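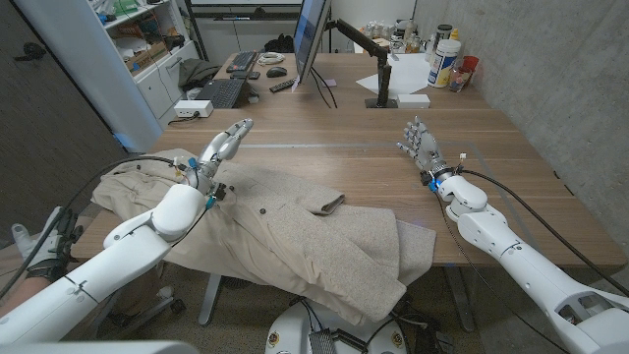

Two robotic arms with multi-fingered hands at a desk, with a beige coat.

Dexterity budgeting is the practice of planning money, floor space and patience for a two-armed robot with fingered hands. The term is used mainly by smaller buyers, who tend to discover the practice after the purchase order has gone out.

Overview
A dexterity budget usually has a line for the arms, a line for the hands and a line called "other," which grows. The hands are quoted separately from the arms, a custom that surprises first-time buyers every June. Cables, mounts, spare fingers and operator gloves go under "other."

Juvthorpe method
The best-known scheme comes from Juvthorpe, where the workshop Juhl kept a ledger of 354 purchases for its garment-handling project. Only 93 had been planned. Juhl now sets aside 13 percent of the total for connectors alone – a figure first entered as a joke and later found to be low.

Lease or buy
Dustura, a leasing firm, offers hands on terms of 10 months, on the theory that buyers will want different ones by then. Pritia sells outright and includes one training visit, travel not covered. Comparisons between the two seldom agree, as each leaves out whatever the other charges for.

Criticism
Critics note that test items such as coats and towels are almost never budgeted, and tend to be drawn from staff wardrobes.

See also
Cable management
Depreciation
Petty cash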